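2023-01-13 Parkville, bench notes, seed drying

Gratura beans, batch 3. Weighed again after lunch, still losing moisture so NOT going in jars yet. Haris wants them sealed by tonight, told him no. Last November we sealed early and got mold in 7 jars, not doing that twice.

Count for the germination test: 400 seeds, rolled in damp paper towel. Top shelf of the warm cabinet. Ritva to check them while I'm at Gritberg.

Paper bags for anything not fully dry. No plastic!! Write on the bag in pencil, marker bled thru on the last lot and Qianru couldnt read half of it.
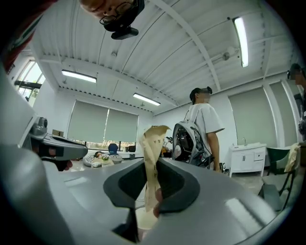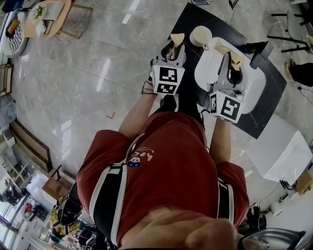 Silica gel: old tub is spent, beads stay pale even after the oven. Ordered more, 1,000 g. Ask Surachet if Saengthong still sells the indicating kind, cheaper than our usual place.

Humidity in the cabinet crept up again overnight. Door seal? Put a strip of foam tape along the hinge side, will see. Second meter reads higher than the first one, dont know which to beleive. Salt test on both before I write down any more numbers.

Pongsak has the good scale. Need it back.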